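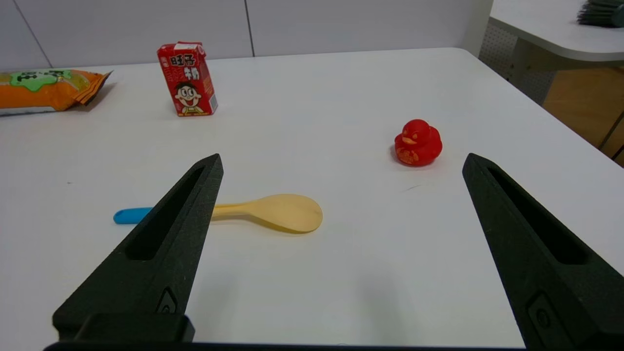
Bringing snacks back through the airport - what do you lot declare?

plekar_pete_88
Posts: 983
2018-11-07

Just back from a fortnight away and I'm still a bit rattled, so I thought I'd ask the regulars. I ticked "no" on the food question on the arrivals card because all I had was a bag of packaged snacks, lollies and a few crackers. Got pulled aside, whole case out on the bench, and a very patient officer explained that food means food. No fine, just a talking-to, but my ears were bright red the entire train ride home.

So do you declare everything, even a single muesli bar? My partner reckons I was an idiot. My brother says he's never ticked yes in his life.

gumleaf_and_tea
Your partner's right, sorry! Tick yes. Every time. I've done it with biscuits, tea bags, a jar of chilli paste and once a frankly embarrassing amount of chocolate, and the longest I've ever been held up is six minutes. Half the time they ask what you've got, you say "biscuits and lollies", and they wave you off to the side exit, which is quicker than the main queue anyway.

southernroller
Have to disagree with the "always quicker" bit. I declared two packets of noodles in May and stood in a line that went back past the carousels. 16 people with fishing rods in front of me (okay, it felt like they all had fishing rods). I still tick yes, but let's not pretend it never costs you any time.

gumleaf_and_tea
Fair enough, depends what else has landed. I usually come in at some ungodly hour and it's just me and the beagle.

jisum_traveller
The trick is packing. I keep all the food in one bag at the very top of the case, nothing buried in shoes. I use one of the Siregar zip cubes, the big one, but a supermarket bag does the same job. When they ask, you unzip, there it all is, done. It's the people digging through three layers of undies for a packet of dried mango who hold everyone up.

Also keep things in the original packet. I used to tip everything into containers to save room and that was a mistake, they like to see a label.

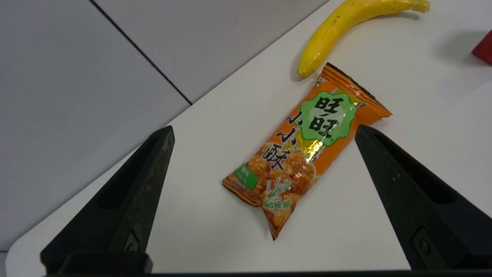
Want Want crackers, still sealed

jisum_traveller
Shop-bought and sealed like that one is what I stick to now. Anything homemade or from a market stall I eat before I fly.

old_mate_carryon
Be careful with "sealed means fine" though. Sealed doesn't help you if there's meat in it, or egg in some cases. I lost a gorgeous box of pork floss rolls that way, and mooncakes the year before. Sealed, labelled, receipt in the bag, straight in the bin. If you can't read the ingredients, get someone at the shop to tell you what's in it before you buy a stack of them.

southernroller
Oh no, not the mooncakes.

old_mate_carryon
I don't want to talk about it.

plekar_pete_88
Okay that's useful, I had no idea about the egg. Most of what I bring home is rice crackers and hard lollies for the kids next door, so I should be right. What about the crumb problem? Half of mine were dust by the time I got them to the kitchen bench. Carry-on or checked?

gumleaf_and_tea
Carry-on for anything crunchy. Puffed-up packets go in last, on top, and don't squash the air out of them - that air is doing a job. I roll mine in a jumper.

trokasitz_fan
Going to be the odd one out, I check the lot. Hard-shell case, the medium Trokasitz, snacks in the middle with clothes packed tight on every side. Haven't had a cracker break yet. Carry-on gets shoved about by strangers in the overhead locker and you've got no say in it.

gumleaf_and_tea
You've never had a suitcase come down the chute upside down under someone's golf clubs, have you.

trokasitz_fan
Plenty of times! Crackers were fine!

jisum_traveller
Can we at least agree that chocolate doesn't go in checked if you're coming home to summer? The plane isn't the trouble, it's the trolley sitting out on the tarmac.

plekar_pete_88
Agreed on the chocolate. And I'm a convert on ticking yes. Next trip is already booked so I'll report back on the queue, fishing rods included.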